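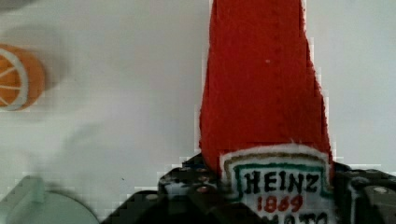
Plirndale parent wrote that her daughter is a sophomore playing varsity field hockey and would love to be looked at by colleges, but the family has no idea when to start emailing coaches. "Is fall of sophomore year too early? Her club coach says wait, her school coach says go ahead, and I'm tired of guessing!"

hockeymom_two
Posted September 12, 2022
Oh, I remember this stage so well! It's not too early to write. We started in January of sophomore year and I wish we'd gone sooner. Many coaches can't write back personally until later on (look up the contact dates for her division, they do change), but they can read what she sends, and ours clearly did. Keep it short: grad year, position, GPA, fall schedule and a link to video. And please let her write it herself, even if it comes out a little clunky. My older girl emailed almost 70 schools, way too many, and ended up at one we could drive to in 2 hours.

Duvard
Just go to camps.

leftwing_dad
Camps are fine, but they add up fast. We spent $1,602 on the Hafstein summer camp once you count the hotel, and she got maybe one real conversation out of it (a lovely one, to be fair). I'd pick a camp only where a coach on her list will be working. For video we used Trorent, and my son cut her clips down to the best few minutes. Put the good stuff first, and tell them her jersey number!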